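Vokeo Home Network Tips: Limiting What Kids' Accounts Share

Updated May 2022

Most household routers sold in the last few years can hold separate profiles for each family member. Set these up before adjusting any single app, as router rules apply to every device on the profile.

Log in to the router's admin page and change the default password. Create one profile per child and assign the phone, tablet and console to it. On Altier models the option is under Access, then People.

Turn off contact syncing on each phone. Apps that upload an address book will go on matching numbers until the permission is removed - deleting the app does not clear what was already uploaded. Look for a "delete synced contacts" button in the app's own settings first.

Set location to "While Using" or "Never". Review the list every 6 months.

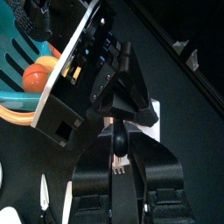

Does a router profile still work when the phone is on mobile data?
Router rules cover the home Wi-Fi only. For mobile data, use the parental controls built into the phone or those offered by the carrier.

Keep 2 recovery codes on paper, stored away from the devices. A profile name should not include a child's surname or birth year - it can show up to other devices on the network.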